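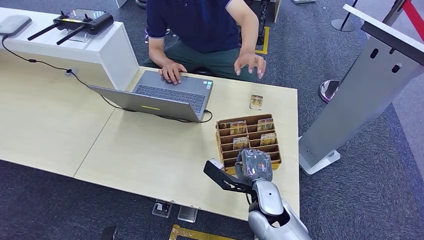
Progress report: Usteso card-serving cell, Nirncombe
Prepared for the Dirkovlow Small Automation Grant
10 Aug 2019

This has been a really good stretch for us and I'm pleased to be able to share it. When we last reported, the cell could find a pack and reach for it, but the setup was fussy and only one person knew how to do it. The robot now starts its day from a written routine, and two of us can run that routine from start to finish without ringing anyone (a big relief to me, as I used to be the one who got rung!).

What we worked on

Most of July went into teaching positions. The packs stand upright in a cardboard organizer tray with tiered slots, and the arm has to come at each slot from a slightly different height. We used to re-teach the lot whenever the tray moved. Now we sit at the table with the laptop, check the arm against the corner slots and let the software work out the ones in between. Setup has dropped to 11 minutes on a normal morning, and I'd like to see it go lower still.

The tray is cardboard and we've stayed with it on purpose. It's cheap, it's what the packs are sold from, and our partners at Srithong asked us to keep it. The dividers do give a little when a finger brushes them, so we slowed the last part of each approach and the arm is much kinder to them now.

We also rewrote how the gripper closes. The old setting was one force for everything, and it creased the corners of thinner packs. The new one closes in two steps, with a light touch first and then a firmer hold once the pack is square against the palm. We ran 200 picks with the new setting and 2 packs came out marked. I was delighted with that.

Looking after the machine

Dede Ankrah wrote the daily care sheet and it has made a great difference. In the order we do it:

Wipe down the forearm and wrist shells with a dry cloth.
Look over the gripper palm and its film, and replace the film if it has lifted or torn.
Check that the finger opens and closes fully with nothing in it.
Charge the hand controller and confirm it can stop the arm.
Run the cables clear of the arm's reach.
Load the tray and do the corner check.

The film wears faster than we budgeted for. It's an inexpensive item, but please expect a larger line for it in the next claim.

Still to fix

The arm sometimes pauses above the front row before it goes down. It always recovers, but the wait looks odd to anyone standing nearby, and I want it sorted before we invite people in. Dede suspects the planner is trying to avoid the front lip of the tray and is being too careful. We're logging every pause with the slot it happened at.

Next

We'll finish the pause work, train a third operator and put together a spares box with film, a finger and a set of fasteners. After that comes the first full day with members of the public at Nirncombe, and you'd be most welcome to come and have a go.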